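Fórum da Comunidade Expatriada de Wenia
Secção: Serviços consulares e representação diplomática
Tópico: Nomeação da nova cônsul-geral e horário de atendimento

Moderacao_Wenia
17 de agosto de 2019
Informam-se os membros de que a Sra. Retno Sitompul assumiu funções como cônsul-geral, após três anos na delegação de Mangundap. O atendimento ao público passa a realizar-se mediante marcação prévia, com um limite de 42 utentes por dia. Solicita-se que as observações sejam apresentadas neste tópico, com a devida cordialidade.

h.valadares
Agradeço a comunicação. Pergunto se o limite diário abrange os pedidos de passaporte urgentes. No regime anterior, estes eram recebidos ao balcão durante a manhã.

Moderacao_Wenia
Os pedidos urgentes não contam para o limite. Mantém-se a exigência de comprovativo de viagem.

leitora_do_norte
Permito-me discordar da medida. Residem em Clekura mais de 1000 nacionais, muitos deles idosos e sem acesso regular à Internet. A marcação prévia, tal como está concebida, transfere para as famílias um encargo que competia ao consulado.

P_Quaresma
Não acompanho a posição da colega. Em março aguardei uma manhã inteira por um reconhecimento de assinatura e regressei a casa sem ser atendido. Prefiro uma hora certa, ainda que daí a duas semanas.

leitora_do_norte
O senhor dispõe de meios para marcar essa hora. A minha objeção refere-se a quem não dispõe. Bastaria reservar uma manhã por semana ao atendimento sem marcação, à semelhança do que se pratica em Mangundap.

h.valadares
A proposta parece-me razoável e poderia ser remetida por escrito à Sra. Cônsul-Geral. Estive presente na sessão de boas-vindas, perante 200 convidados, e ouvi-a declarar que pretende visitar Clekura antes do fim do ano. Referiu igualmente o apoio às empresas nacionais e a cooperação técnica com o polo de Tesow. 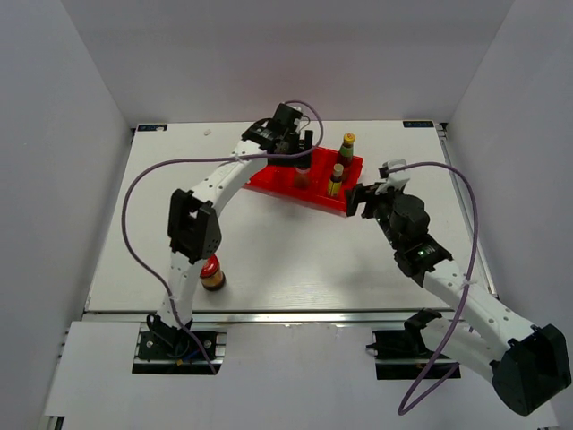 Braços robóticos sobre uma bancada branca, com um tabuleiro vermelho ao centro.

P_Quaresma
Quanto à cooperação técnica, nada tenho a opor, desde que não se faça à custa do pessoal do balcão. O consulado existe, em primeiro lugar, para servir os cidadãos.

tome.arrais
Discordo em parte. A promoção económica consta das atribuições do posto e tem dotação própria. Quem tiver dúvidas poderá consultar o regulamento, afixado na entrada do edifício.

Moderacao_Wenia
Recorda-se que o presente tópico se destina ao horário de atendimento. A sugestão relativa à manhã sem marcação será encaminhada ao consulado. Os membros que desejem subscrevê-la deverão indicar, por mensagem privada, o nome completo e a localidade de residência.

leitora_do_norte
Subscrevo e enviarei os meus dados ainda hoje.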